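Call for participants: Keeping a household sorting diary in Niltitz and Nalton

Grernent is a small research office that works on everyday questions of waste, repair and second use. For our next study we are looking for households in Niltitz and Nalton who are ready to write a sorting diary from June until the end of summer. You do not need any knowledge of recycling. You also do not need to be good at it. We would be glad to have people who sort everything, people who sort nothing, and people who sort when they remember.

What the study is about

Last year we sent a short paper survey to 2,599 addresses in the two towns. We received 1,895 answers, which was much more than we expected, and we thank everybody who took the time. The answers told us what people say they do with their waste at home. They did not tell us what happens on a normal evening when the kitchen is full, the children are tired and there is a yogurt cup with a paper sleeve and a metal lid. This is the part we want to understand now.

In the survey many people wrote in the free field that they do not trust the rules, or that the rules changed and no one informed them. In Niltitz, glass jars with a bit of food inside are accepted, but in Nalton they must be rinsed. Drink cartons go with paper in one town and with packaging in the other. Several families who moved between the towns told us that they followed the wrong list for more than a year. We want to learn at which moments people become unsure, and what they do then. Do they ask somebody at home, look at the leaflet, search on the phone, or put the thing in the general waste and forget it?

What you will do

You will keep a diary for your household. We give you a printed booklet, or, if you like it better, a simple form that you open on your phone. On two evenings each week you write down the items that made you hesitate, where they finally went, and who decided it. One evening should take you 10 minutes, sometimes less. If nothing made you hesitate, you write only that, and it is also a useful answer for us.

At the start there is one group meeting of 90 minutes in your town, in which we explain the booklet and you try it with a box of mixed household things that we bring. At the end there is one conversation at your home or in our office, as you wish. We will ask you to tell us about some of your entries in your own words. We record the voice only, and only if you agree.

We do not weigh your waste and we do not look into your bins. We do not send information about your household to the town or to the collection company. Please do not change your habits for us. A diary in which everything is perfect is less interesting than one with question marks in it.
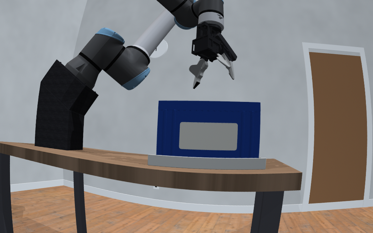 Ateş, in a note on the last page of the trial booklet, wrote that the hardest thing was not the sorting but agreeing on it with a husband and two sons who each had their own system, and that after some weeks the family had started to discuss the questions at dinner, which was nicer than it sounds. We heard similar things from other homes in the trial. For this reason we now ask that every adult in the household knows about the diary and agrees with it before you apply. Children may write or draw in it too if they want, but this is completely their choice.

Who can take part

You can apply if you
live in Niltitz or Nalton and expect to stay there until the end of September,
are at least 18 years old,
can write short notes in English, Turkish or German,
have the usual bins at home or in your building.

You can live alone, with family, in a shared apartment or in a student house. We especially look for people in larger apartment buildings where the bins are shared, because we have few answers from them. It is also welcome if you have lived in your town for less than one year.

We are sorry that we cannot accept people who work for a waste collection company or for the environment office of either town. Please apply with only one person for each household.

What you receive

Every household that completes the diary receives 120 euros. Half of it is paid after the group meeting and the other half after the final conversation. If you must stop earlier for any reason, you keep the first half, and you do not have to explain yourself. Bus tickets to the group meeting are paid back when you bring them with you. There will be tea, coffee and something small to eat, and there is a corner for children with a person who looks after them.

At the end of the year we will send you a summary of the results in plain language. We also plan a new sorting leaflet for each town, and participants will be invited to read the first version and tell us what is not clear. The old leaflet has 2,034 words on a single folded sheet, and in the survey this was the complaint we read most often.

Your data

Your name and address are stored separately from your diary. In the diary you have a code. We delete the list that connects the two when the payments are finished. In our report we may use sentences from your diary, but never together with your name, your street or any detail from which a neighbor could recognize you. You can ask us at any time to remove your entries, up to the moment when the report is printed.

How to apply

Please fill in the application form on the Grernent page, or take a paper form at the library in Niltitz or at the town hall in Nalton, ground floor, next to the stairs. The form asks for the number of people in your home, the kind of building and the language in which you would like to write. It also asks at what time of day we may call you. Usually we call between 4 p.m. and 7 p.m.

The forms must reach us before the end of May. We will choose the households so that both towns and different kinds of buildings are well represented, so it is possible that we cannot take everybody. All applicants get an answer, also when it is a no. If you agree, we keep your contact for a second round in winter.

For questions before you apply, please leave a message on the office phone or use the contact field on our page. We can answer in all three languages. The room for the group meeting in Niltitz can be reached without steps. In Nalton there are two steps at the entrance, so please tell us in the form if you need a ramp and we will have it ready.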